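Setting up the plate and rack task for a student club (without fooling yourselves)

Written for the Piston robotics club. Other clubs are welcome to use it, though you'll have to swap in your own arm and software names.

The Prerkex challenge sheet describes this task as "suitable for beginners." I have my doubts. Moving a thin plate between a tray and a slotted rack sounds easy until you do it with a gripper that can't feel much and a student who started last November. It can be done. It just takes longer than the sheet says, and most of the time goes into things the sheet skips.

What you need

A two-arm setup with parallel grippers
A slotted rack
Two shallow trays
4 plates, all the same thickness (measure them)
Soft pads for the gripper fingers
Tape and a marker

You don't need the Gokeck vision add-on. We tried it for a term in the Chatzigeorgiou lab and I still can't point to a single thing it fixed. Clear plastic is hard on cameras, and the add-on doesn't change that.

Step 1. Fix the rack and trays in place

Tape outlines on the table and put everything back on them before each run. People will tell you the arm should cope with small shifts in position. Maybe later. For the first month you want to know if the grip is bad or the rack moved, and you can't tell those apart when both are changing.

Set the rack so the arm that uses it can reach every slot without its elbow folding under. Check both ends. We checked the near end only and lost an afternoon.

Step 2. Set the grip

Start with low force and go up in small steps. The usual advice is to squeeze harder if the plate slips. I'd look at the pads first. Old pads get shiny, and a shiny pad slips at any force you would want to use on thin plastic.

Grip near the top edge with the plate upright. If it leans when you lift it, open up and try again. Don't try to straighten it in the slot - that's how ridges get chipped.

Step 3. Do the lift before the insert

This is where my order differs from the challenge sheet. Have students pull a plate up out of a slot, stop, hold for a slow count, and lower it into the same slot. Nothing else. No tray, no second arm. It's dull and they'll complain. Keep going until they can do it without looking over at you for approval.

Step 4. Add the tray

Bring the plate across high, then come down over the tray. Cutting the corner saves a second or two and catches the rim. Lay the plate down along one edge first and let go low. If your tray has a shiny liner, look at it from more than one angle before you trust your depth, as reflections threw off several of our newer drivers.

Step 5. Add the other arm, if you must

I'm not convinced two arms help here. The theory is that one places while the other gets the next plate. In practice one student watches both and drives neither very well. Get the one-arm version clean first, then see if the second arm earns its spot.

Step 6. Keep score in a way that means something

We logged 111 tries last term. The first write-up claimed a success rate that left out every run somebody had stopped early. Put those back in and the number dropped a lot. Write down every start, including the embarrassing ones. Sessions run 45 minutes, and past that the results get worse and so do the notes.

If a team tells you they're at 100 percent, ask to see the log.
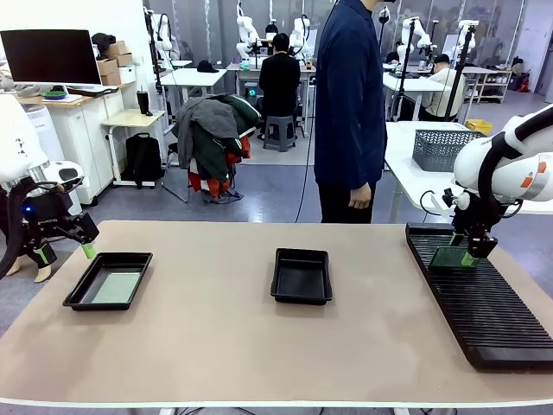

The last thing to practice is the pause between lifting and moving, and it's the one students most want to skip. Stop when the plate is just above the slots, as the right arm has it with the green one, and look along the ridges before going anywhere. The left arm should be parked open up by its tray, well clear of the rack. If the plate looks straight, carry on to Step 4. If it doesn't, lower it and start again, and log that as a try too.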